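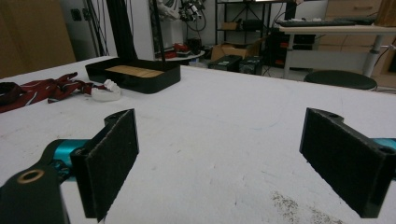
Atinga 学生小组 常见问题

Atinga 是 Fudemholm 大学的学生项目小组,做机器人操作方面的学习和比赛。本页由小组的几位成员一起写,最后更新:2025年9月。中文不是我们的母语,所以有的句子可能不太自然。如果您觉得哪里意思不清楚,请写信告诉我们,我们会修改。英文版内容相同,但是中文版的“数据”一节写得更详细,因为去年有很多中文读者问这方面的问题。

一、关于小组

Atinga 平时做什么?

我们用手持夹爪录制桌面上的操作,然后用录下来的数据训练模型,最后让机械臂自己做同样的任务。一个学期做一到两个任务。这学期的任务叫“收桌子”:把桌上的布料和小物件收进托盘里。听起来很简单,可是布料每次的形状都不一样,所以它对模型来说比硬的盒子困难很多。

我需要什么专业才能参加?

任何专业都可以。现在的成员有学机械的、学计算机的,也有学语言和护理的。学护理的同学录制的质量一直很好,她的动作很稳,速度也均匀。我们的看法是,会不会写程序决定您在小组里先做什么,但不决定您能不能来。

我完全不会编程,会不会没有事情做?

不会。录制、检查数据、写记录、准备物件、修理夹爪,这些工作都不需要编程。如果您想学,我们有一个入门练习,用 Python 打开一段录制,把夹爪开合的曲线画出来。大部分新成员用两个晚上可以做完。做完以后请把您的图放到共享文件夹里,文件名写自己的名字和日期。

参加要交钱吗?

每学期交一次材料费,600 克朗。这笔钱用来买毛毡、螺丝、胶带和替换的手指零件。如果您交这笔钱有困难,请在报名表最后一栏写“材料费”三个字,不用写原因,我们会给您免除。

每个星期要花多少时间?

一次共同活动,三个小时。另外,如果您负责某一件事,比如检查数据,可能还要在家里再用一两个小时。考试周前后我们停止活动,所以请不要担心会影响考试。连续三次不来又没有写信的人,我们会把他的位置给等候名单上的下一位。

活动用什么语言?

说话主要用英语,文件用英语,这个网页有中文。小组里有几位成员会说中文,如果您更习惯用中文提问,可以在报名表里选择。我们会尽量安排会中文的人和您一组,但是不能保证每次都能这样安排。

二、报名和第一次来

什么时候可以报名?

秋季学期的报名表八月就开放了,现在还可以填写。春季学期另外有一次报名。中间的时间如果有空位,我们会联系等候名单上的人。

你们的房间在哪里?

在 Renalside 校区,实验楼一层最里面。从正门进来以后一直走,经过自行车架那一侧的玻璃门,再左转。门上没有小组的名字,只有房间号,房间号会写在给您的确认信里。请不要从货物入口进来,那里的门关上以后从里面打不开,去年有一位新成员在两道门中间等了二十分钟。

第一次来要带什么?

带学生证就可以。衣服方面,我们建议穿袖子比较窄的上衣。宽的袖子会挡住夹爪上的镜头,也容易把桌上的物件带走。长头发请扎起来。手链和手表请在录制以前摘下来,放在自己的包里。

第一次来会做什么?

先听安全说明,再看别人录制,然后自己试。第一次录的数据我们不放进训练集,所以您可以放心地犯错误。请把夹爪张开、合上、慢慢靠近桌面,多做几次,直到您的手知道手指的尖端在什么位置。很多人觉得手腕最难控制,这很正常。

可以带朋友来看吗?

可以,请提前一天写信。客人来的时候,机械臂那一侧不开电源,只能参观录制。

三、录制

一次录制是怎么进行的?

录制的人站在白色桌子前面,先检查物件的位置,再拿起夹爪。按下开始以后,等一秒钟,做任务,做完以后把夹爪退回到桌子前边的位置,再等一秒钟,按下停止。开始和结束的这一秒钟请不要省掉。后面的程序需要一段没有动作的画面来对齐两边的时间,没有它,那段录制就要用手工对齐,非常麻烦。

为什么有时候用一只手,有时候用两只手?

看任务。把小物件放进托盘,一只手就够了。展开或者叠一块布,一般要两只手,一只手压住一边,另一只手拉另一边。两个人各拿一只夹爪也可以,但是动作不容易配合,所以我们只在练习的时候这样做,或者在专门的“双人”任务里这样做。双人的录制要在记录里写明,请不要和普通的双手录制混在一起。

动作应该多快?

比您平时做家务的速度慢一点。太快的时候画面会模糊,太慢的时候模型会学到很多没有用的停顿。我们给新成员的建议是:心里想着有一个人在旁边学您的动作,您希望他看得清楚,但是不希望他觉得无聊。

夹失败了,要重新开始吗?

如果物件还在桌上,请继续,再夹一次。这样的录制对我们很有用,模型也需要知道失败以后怎么办。如果物件掉到地上,就停止,在记录里写“掉落”,然后重新录。请不要用另一只空着的手去帮忙,这是新成员最常见的错误,录制的时候自己往往没有感觉。

桌上的东西每次都要放在同样的位置吗?

请不要放在同样的位置。每录完一段,就把布料抓起来再松开,让它自己落下去。托盘也请移动一下,可以正放,也可以斜放。我们曾经有整整一个晚上的数据,托盘都在同一个地方,训练出来的模型只会往那个地方走,托盘移开一个手掌的距离,它就把布放在桌子上。那一晚的数据现在还保存着,用来给新成员看这个问题。

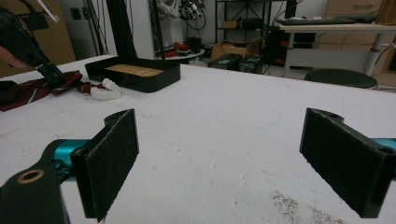
托盘移动的时候有两个限制:它要完全留在桌面上,并且不要碰到后面的立杆。其他的位置和角度都可以。如果您发现自己不知不觉总是放在差不多的角度,可以请旁边的人来放,您转过身去不看。

桌面有污渍或者碎屑,要不要擦?

大块的碎屑在活动开始以前扫掉。小的痕迹可以留着。家里的桌子也不会一直很干净,我们希望模型见过这样的桌面。但是同一个晚上中间请不要突然打扫,如果打扫了,请在记录里写上时间。以前有人好心擦了一半,后来看数据的人花了很久才明白画面为什么改变了。

背景里的箱子和别的东西会不会影响结果?

会有一点影响,所以我们不特意清理背景。需要注意的只有一件事:请不要站在桌子对面。人在背景里走动的时候,模型有时会把人的出现和某一步动作联系起来。等待的成员请站在录制的人身后。

手指上的毛毡多长时间换一次?

没有固定的时间。毛毡表面有一些灰和纤维没有关系。如果边缘翘起来,或者中间被磨得很薄,夹布的时候会打滑,就应该换。换的时候请两边一起换,只换一边会让夹爪合上的时候偏向旧的那一边。新毛毡贴好以后,放一个晚上再用。剪毛毡用的剪刀请不要拿去剪胶带。

录制的时候手很酸,怎么办?

请休息。我们规定连续录制二十分钟以后要换人,请不要觉得自己可以坚持就不换。手累了以后夹爪会慢慢往下低,自己感觉不到,可是在数据里看得很清楚。

四、数据和训练

你们现在有多少数据?

“收桌子”任务到现在一共录了 1,618 段,检查以后保留了 1,322 段。没有保留的那些,大部分原因是开始或者结束得太早,也有一些是镜头被袖子挡住。

谁决定一段录制能不能保留?

两个人分别看,两个人都同意才保留。如果意见不同,就放进“待讨论”文件夹,在下一次活动开始时一起看。录制的人不检查自己的录制。这个规定是第二个学期加上的,那时候我们发现,大家对自己的录制都太宽容了。

检查的时候看什么?

先看声音和画面有没有中断,再看手指的两个尖端是不是在需要的时候都能看见,最后看动作有没有做完。对于布料,我们还看布有没有完全进到托盘里。一个角搭在托盘外边也算没有做完,请标记为“部分完成”,不要删除。删除的操作只由负责数据的成员来做。

我可以把数据拿回家训练自己的模型吗?

成员可以,请用小组的共享账户下载,不要转发给别人。毕业论文里想用的话,也可以,请在论文里写上 Atinga 小组,并且给我们留一份论文。非成员目前不可以下载。我们在讨论公开一部分数据,但是要先把所有画面里的人脸检查一遍,这件事进行得很慢。

录制的时候我的脸会不会被拍到?

夹爪的镜头朝向桌面,自己的脸一般拍不到,手指和手腕有可能拍到。旁边的人和对面的人有可能被拍到脸。如果您不愿意出现在数据里,请告诉当天负责的成员,我们会安排您站的位置,录制以后也会再检查。您离开小组以后,仍然可以要求我们删除有您的画面的片段。

训练在哪里进行?

小的模型在我们房间的电脑上训练,大的模型用系里的服务器。服务器要排队,比赛前的两个星期最长,所以请早一点提交。提交以前,请先用十段录制试运行一次。我们见过排了三天的队,运行四分钟以后因为一个文件夹名字写错而停止的情况。

模型在电脑上的误差很小,为什么在机械臂上做不好?

这是我们被问得最多的技术问题,也是我们自己还没有完全回答的问题。已经知道的原因有下面几个。一,机械臂的开始位置和录制时手的开始位置差得太远。二,机械臂的动作有延迟,而人手没有这样的延迟。三,灯光改变了,特别是下午窗户那边有太阳的时候。请先检查第二个原因,因为它可以测量。测量的方法写在共享文件夹的“延迟”文档里。文档比较旧,里面的图还是上一代夹爪的,但是步骤没有变。

五、Brudby 比赛

Brudby 是什么样的比赛?

Brudby 是学生队伍参加的桌面操作比赛,每年一次。主办方提供桌子和一部分物件,队伍带自己的机械臂和模型。有一些物件在比赛当天才公布,所以只在自己的物件上训练是不够的。

一个队有几个人?

5 个人,另外可以带一位不上场的老师或者同学。上场的人里,必须有一个人是第一次参加比赛。这是我们小组自己的规定,和主办方没有关系。

怎么选上场的人?

想上场的成员自己报名,然后看三件事:来活动的次数、有没有完整负责过一件事、能不能在比赛的那几天请假。我们不看谁的模型分数最高。往年的经验是,比赛现场最需要的人,是能在很吵的房间里安静地找出哪一根线松了的人。

没有被选上,还能参加准备吗?

当然可以,而且很需要。模型用的数据是全体成员录的,报名材料里也会写全体成员的名字。比赛以前的一个月,我们每个星期多开一个晚上,做模拟比赛,由不上场的成员当裁判,准备队伍没有见过的物件。当裁判的人请不要提前说出物件是什么。也请不要带太贵重的、容易碎的、有食物味道的东西。

上一次的成绩怎么样?

中间的位置。硬物件的部分我们做得不错,布料的部分第二块布就失败了,机械臂把布和托盘一起提了起来。这学期选择“收桌子”这个任务,和那一次有很大的关系。

六、安全和设备

机械臂旁边有什么规定?

电源打开的时候,至少要有两个人在房间里,其中一个人的手要能马上按到急停按钮。不能一个人在晚上运行机械臂,有钥匙的人也不可以。手持夹爪没有马达,可以一个人使用,但是请注意两根手指中间,合上的时候会夹到皮肤。

设备坏了,要赔钱吗?

正常使用中坏的不用赔。请把坏的零件放进工作台下面的盒子里,贴上纸条,写清楚什么时候坏的、当时在做什么。请不要把坏的零件放回原来的抽屉。

可以借夹爪回家吗?

一般不可以,夹爪拿出房间以后要重新校准,每次校准要用半个晚上。假期里如果您有具体的计划,可以写信申请,信里请说明录什么、在哪里录、什么时候还。

七、其他

你们接受高中生来参观或者实习吗?

参观可以,由学校老师写信联系。实习目前不行,我们没有足够的人一直陪同。

其他学校的小组可以和你们合作吗?

可以谈。我们最希望的合作是交换物件:你们寄一盒你们常用的小东西给我们,我们也寄一盒给你们,然后两边都试试自己的模型。这个方法花钱很少,对准备 Brudby 也有帮助。来往的邮费各自负责。

我写了信,多久会有回复?

一般一个星期以内。考试周和八月会慢一些。如果过了两个星期还没有回复,请再写一次,信的标题里请写上“第二次”。报名的问题和数据的问题请分开写,因为由不同的成员回答。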